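Turbridge Supper Club: your questions, answered again

How do I book?
Send us a message by Friday noon. Places go to whoever writes first, and hinting at it in the pub doesn't count as writing.

What does it cost?
£13 a head for 2 courses and bread. Pudding is extra, and you'll want it.

Can I see the menu beforehand?
You can see a menu. Whether it's the one we cook depends on what the Stonda market has left by the time we get there.

Do you cater for allergies?
Yes, if you tell us when you book. Telling us with the fork halfway to your mouth leaves us fewer options. 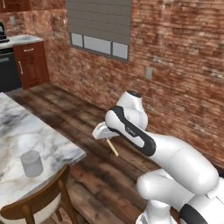

Dislikes are another matter. We've had a guest who couldn't be near a cooked carrot, and we sympathised, and there were carrots.

Can I bring wine?
Please do. Corkage is £4 a bottle — we wash the glasses, after all.

Are children welcome?
Over-tens, yes. Dinner runs late and the chairs are hard.

Where do I park?
Behind the old Akbari shop on Mill Lane. The spaces in front belong to the dentist, who keeps a list.

What if I cancel?
Full refund up to the day before. After that we eat your portion.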